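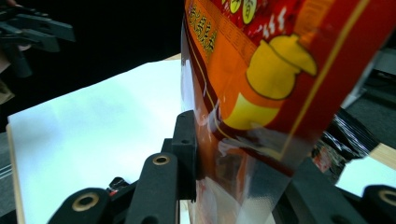 Unit 6: Who Buys Whom, and Why They Say They Did
Platform Economics, section 2
Notes prepared by Ona Jõgi

Read these before class. The case packet is longer and duller, and you need that too.

The case

Onura runs a messaging app. Brivness makes small games that people play inside other companies' apps. In July, Onura paid $426 million for a minority stake in Brivness and announced a "shared vision for play." Press releases are a primary source in this course, in the sense that they tell you what the lawyers allowed.

Keep three questions apart as you read. What did Onura get? What did it pay for? What did it tell its shareholders? Students who blend these into one answer tend to write very confident papers and get them back covered in green ink.

Terms you will need

Minority stake: a share of a company too small to control it, though often large enough to be invited to the meetings.

Platform dependence: when most of your customers reach you through a door somebody else owns. At the time of the deal, Brivness got nearly all its players through one rival app, Rarnent. Rarnent had just changed its notification rules, and Brivness lost a good part of its daily traffic over a long weekend.

Multi-homing: users keeping accounts on more than one service. Cheap for them, maddening for the services.

Strategic premium: the part of a price that the spreadsheet can't explain. Treat with suspicion, but don't assume it's zero. Sometimes the buyer knows something. Sometimes the buyer is bored.

Reading the numbers

Brivness had 1,800 employees and 108 live games. The packet's Table 4 shows that a handful of those games brought in most of the money – the usual shape in this business. Before you divide the price by the number of games (someone does every year), look at which titles were already losing players, and ask what the average would tell you.

Yiran Xu will cover the valuation model in lab. Bring a laptop with a working spreadsheet program and a charger.

For discussion

Was Onura buying games, or buying a grievance against Rarnent? Find two passages in the packet for each reading.

Suppose Rarnent reverses its notification rules the next morning. Who is better off, and who has to pretend to be?

Written work

One page, double spaced, on the strategic premium. State a figure and defend it. "It depends" is a fine first sentence and a terrible last one. Hand in at the start of lab.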